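Galli's is back, and yes, the tomato pie is too

I walked past Galli on my way home last night and the lights were on! If you've lived in Prollitz for any length of time you know what that means. The bakery has been dark since the pipes burst in the spring, and I'd more or less given up on it (sorry, Adelmo).

Owner Adelmo Amato let me in for a peek and says the doors open at 7 a.m. all through September, with longer hours once he's hired 2 more people for the counter. The new floor cost him $2,850, and he winced when he told me.

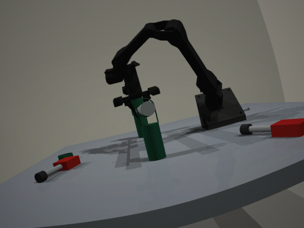
A black robotic arm reaching toward a green object on a tabletop, in a computer rendering.

The tomato pie recipe hasn't changed, and neither has the price of a plain roll. The coffee is new, though. Chiến Huỳnh is roasting it over on Patis Street, and I had two cups while we talked, which was probably one too many at that hour.

Neighbors chipped in as well: 194 people bought gift cards while the place was closed. Those are all still good, so dig yours out of the drawer. Mine's stuck to the fridge.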